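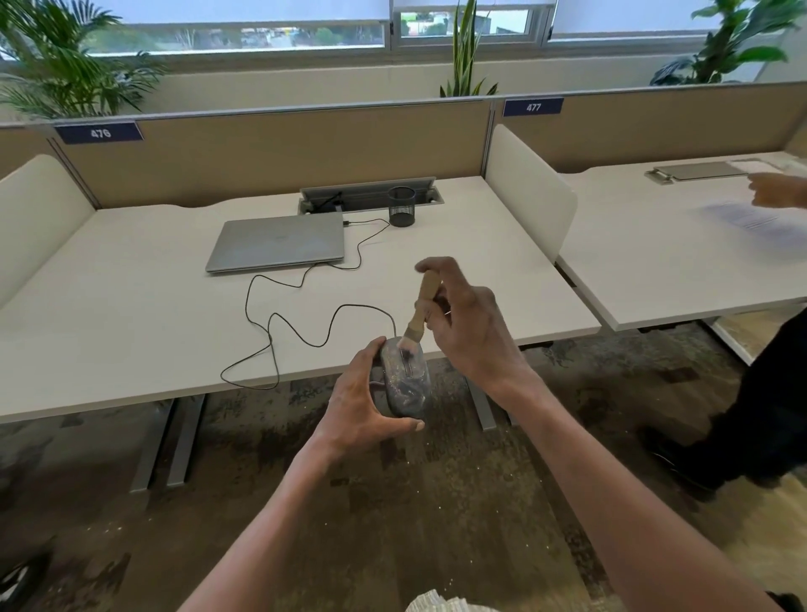 Brushing a computer mouse over the office desk.

Home | Projects | Reports | Funding | Contact

Reports > Recording grants > Irnholm

Irnholm second album – progress report
28 August 2020
Prepared by Kelly Haworth, label manager

Recording

Basic tracks are finished for nine of the eleven songs. The band spent 4 days at the Plavstead studio at the start of the month and got drums and bass down for everything on the original list. Two newer songs still need drums. Gaspard Jacquet is engineering and has sent rough mixes of five songs. The vocals on "Bailly" will be redone, as the key was changed after the first take.

The string parts are behind. Our first arranger withdrew in the spring and the replacement scores came in two weeks late. We have moved that session to September and the studio has kept the day rate the same.

Single

The first single went out to radio and blogs in July. It has been played by 5 regional stations and added to two college playlists. Mail orders for the seven-inch stand at 106 out of a pressing of 200. The rest are being held back for shops and for shows, when there are any.

Live dates

The Stultville show is still postponed and the venue has kept our deposit against a new date. The band filmed a short acoustic set in place of it – three songs, to be posted when the single's B-side goes online.

Budget

Studio time is on budget. Mixing has not been billed yet. We underspent on travel and would like to move that money to mastering, where the quote came in higher than the one in our application. Please let us know if this needs a formal change request or if an email is enough.

Next steps

String session, drums for the two remaining songs, final vocals. Artwork is with the designer and we expect a first proof before the strings are recorded. Rough mixes can be sent to your office on request.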